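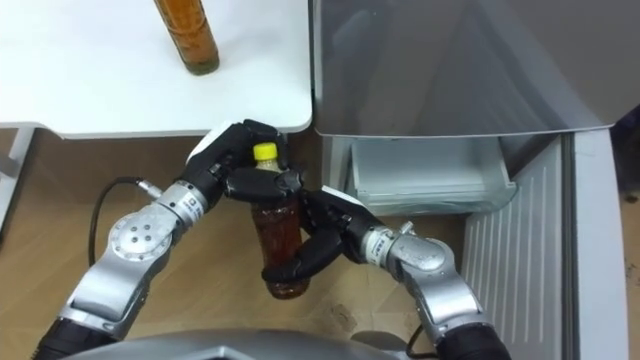
Checkliste Saisonstart: Motorrad fürs Renntraining, mit Kommentaren aus unserer Box

Es geht wieder los! Bevor das Motorrad im März zum ersten Mal auf die Rennstrecke rollt, gehen wir bei Stemari jedes Jahr dieselbe Liste durch, und jedes Jahr finde ich dabei etwas, das mich überrascht. Nehmt euch einen ganzen Abend Zeit (bei uns ist es immer der Mittwoch, ab 18 Uhr) und stellt euch was zu trinken hin, meinetwegen so eine Plastikflasche mit bernsteinbraunem Tee wie auf dem Foto. Die Liste gilt für 600er und 1000er, bei kleineren Klassen fallen ein paar Punkte weg.

1. Bremsen
Belagstärke vorn und hinten messen: erledigt / offen
Bremsscheiben auf Risse und Verzug prüfen: erledigt / offen
Bremsflüssigkeit gewechselt, Anlage entlüftet: erledigt / offen
Schutz am Bremshebel fest: erledigt / offen
Kommentar: Unter 3 mm Belag fahre ich keinen Turn mehr, egal wie gut die Beläge noch aussehen. Die Flüssigkeit vom Vorjahr fliegt immer raus. Der Druckpunkt danach ist eine Wucht, das müsst ihr mal direkt vorher und nachher vergleichen!

2. Reifen und Räder
Herstellungsdatum abgelesen und eingetragen: erledigt / offen
Kaltdruck notiert: erledigt / offen
Radlager ohne Spiel: erledigt / offen
Ventile und Metallkappen: erledigt / offen
Auswuchtgewichte zusätzlich abgeklebt: erledigt / offen
Kommentar: Das hintere Radlager hatte letztes Jahr ganz leichtes Spiel, das habe ich erst beim Rütteln am ausgebauten Rad gemerkt. Also bitte wirklich ausbauen. Bei uns steht die Maschine dafür auf den Salminen-Ständern, vorn am Lenkkopf angehoben.

3. Motor und Flüssigkeiten
Ölablassschraube, Einfüllschraube und Filter mit Draht gesichert: erledigt / offen
Kühlsystem ohne Frostschutz, nur Wasser: erledigt / offen
Ölauffangwanne im Bugteil dicht, Stopfen vorhanden: erledigt / offen
Schläuche und Schellen nachgezogen: erledigt / offen
Kommentar: Beim Sicherungsdraht immer so verdrillen, dass er die Schraube in Richtung »fest« zieht. Klingt banal, aber ich habe selbst schon eine falsch herum gesichert (und war noch stolz drauf). Ölwechsel machen wir nach 500 Kilometern auf der Strecke.
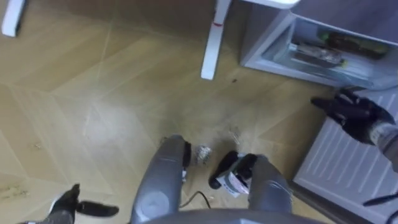 Nach dem Wechsel den Motor 2 Minuten laufen lassen, abstellen, Ölstand kontrollieren und dann noch mal mit der Lampe unter die Maschine schauen. Wenn dort etwas tropft, wird nicht verladen.

4. Antrieb und Fahrwerk
Kettendurchhang an mehreren Stellen gemessen: erledigt / offen
Kettenschloss richtig vernietet: erledigt / offen
Haifischflosse an der Schwinge montiert: erledigt / offen
Lenkkopflager läuft ohne Raste: erledigt / offen
Gabel und Federbein trocken: erledigt / offen
Kommentar: Wir fahren hinten ein Ritzelpaket von Brodus und haben von 16 auf 17 Zähne vorn gewechselt. Macht auf der langen Geraden richtig Laune! Nur muss danach der Durchhang neu eingestellt werden, und zwar mit belastetem Heck. Klicks von Zug- und Druckstufe vorher aufschreiben, sonst sucht man seine Basis den halben Vormittag.

5. Verkleidung und Elektrik
Spiegel, Blinker und Kennzeichenhalter demontiert: erledigt / offen
Glasteile abgeklebt oder ausgebaut: erledigt / offen
Not-Aus schaltet sofort ab: erledigt / offen
Gasgriff schnappt in jeder Lenkerstellung zurück: erledigt / offen
Startnummern vorn und seitlich lesbar: erledigt / offen
Kommentar: Gasgriff bei vollem Lenkeinschlag testen, links und rechts, auch bei laufendem Motor.

6. Fahrerausrüstung
Helm ohne Sturzschaden, Kinnriemen geprüft: erledigt / offen
Kombi einteilig oder rundum verbunden: erledigt / offen
Rückenprotektor sitzt: erledigt / offen
Handschuhe und Stiefel ohne offene Nähte: erledigt / offen
Kommentar: Das Visier von Plarkness habe ich über den Winter getauscht und die Sicht ist großartig. Ersatzvisier trotzdem einpacken, getönt und klar.

Offene Punkte bis zur technischen Abnahme:
Stopfen für die Ölwanne nachbestellen
Transponderhalter links an die Gabel setzen
Drehmoment der Hinterachse noch einmal kontrollieren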